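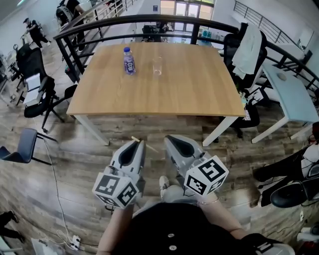 Lohnt sich das Greifer-Set von Fomham für eine kleine Werkstatt wie unsere?

Für das Sammeln von Handbewegungen am Tisch schon, für schwere Teile würde ich es nach diesem Tag nicht kaufen.

5. August 2020, abends, Füße hochgelegt

So, der erste richtige Tag mit dem Orellana-Set ist rum und meine Unterarme beschweren sich (die linke Seite mehr als die rechte, keine Ahnung warum). Seit April liegt das Angebot bei uns herum, jetzt haben wir das Ding für 9 Tage zur Probe, und ich darf hinterher aufschreiben, ob wir es nehmen. Ich freu mich ja wie ein Kind über so was!

Angefangen haben wir am Holztisch beim schwarzen Geländer, mit Wasserflasche, Glas und den kleinen Holzstäbchen. Klingt nach nichts, ist aber genau das Zeug, an dem man merkt, ob ein Greifer was taugt. Die zwei grauen Gehäuse liegen gut in der Hand, das muss ich sagen, viel besser als bei Brosier, wo ich nach einer Viertelstunde immer diesen Krampf im Daumen hatte. An die weißen Würfel mit den schwarzen Mustern muss man sich gewöhnen. Ich bin heute früh ständig damit irgendwo angestoßen, einmal richtig fest an die Tischkante, und dann fing das Einmessen wieder von vorne an. Grrr.

Die Stäbchen sind fies. Man muss ganz flach anfahren, sonst rollen sie weg, und wer zu spät zudrückt, schiebt sie nur vor sich her. Beim Glas war es umgekehrt, da hatte ich viel zu viel Respekt und hab so zaghaft zugefasst, dass die halbe Aufnahme aus Zögern bestand. Nach der Mittagspause ging das dann wie von selbst – man hört irgendwann auf, an die Finger zu denken.

111 Durchgänge stehen am Ende in der Liste. Drei davon hab ich gelöscht, da hatte die Software meine linke Hand verloren und mir eine wunderschöne Kurve quer durch die Decke gemalt. Die Anleitung schreibt dazu, man solle »auf gute Sicht achten«. Danke auch!

Was mir gefällt, sind die Finger. Flache, helle Platten, keine Zauberei, und der schwarze Gummi darum herum sitzt ordentlich. Ich hab mir den Greifer zwischendurch immer mal wieder von oben angeschaut, weil ich dem Gummi nicht getraut habe (bei Brosier hat sich so was nach zwei Wochen verabschiedet), aber bis jetzt ist alles, wo es hingehört. Das Gerät am Kopf dagegen... na ja. Mit Haube darunter geht es, ohne zieht das Band an den Haaren. Und so eine hellblaue Haube macht aus niemandem eine Schönheit, mich eingeschlossen. 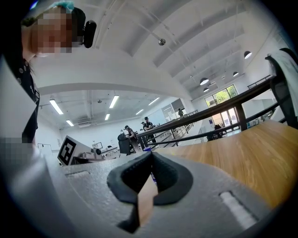
Was ich Fomham noch schreiben will

Erstens die Koffereinsätze. Der Schaumstoff ist so eng geschnitten, dass ich heute Abend zu zweit am Einpacken war, und das Ladekabel hat gar kein Fach, das liegt lose obendrauf. Zweitens die Software: Warum muss ich nach jedem Abbruch durch drei Menüs, bis ich wieder aufnehmen kann? Bei Vernby, deren Vorführung ich im April gesehen habe, war das ein einziger Tastendruck. Dafür kostet deren Wartungsvertrag ein Heidengeld, und ausleihen wollten sie uns auch nichts.

Dann noch die Frage nach Ersatzfingern. Im Angebot steht nur »auf Anfrage«, und das kenne ich, da wartet man bis Weihnachten. Wenn sie mir zwei Paar dazulegen, bin ich sehr viel netter in meinem Bericht – das schreibe ich natürlich nicht so hinein, haha.

Morgen kommen die Stofflappen dran. Davor graust mir ein bisschen, weiche Sachen hat bisher noch jedes System verhauen, das wir hier hatten. Akkus hängen am Strom, der Koffer steht unter meinem Schreibtisch, und Magnesium nehme ich jetzt auch noch. Gute Nacht!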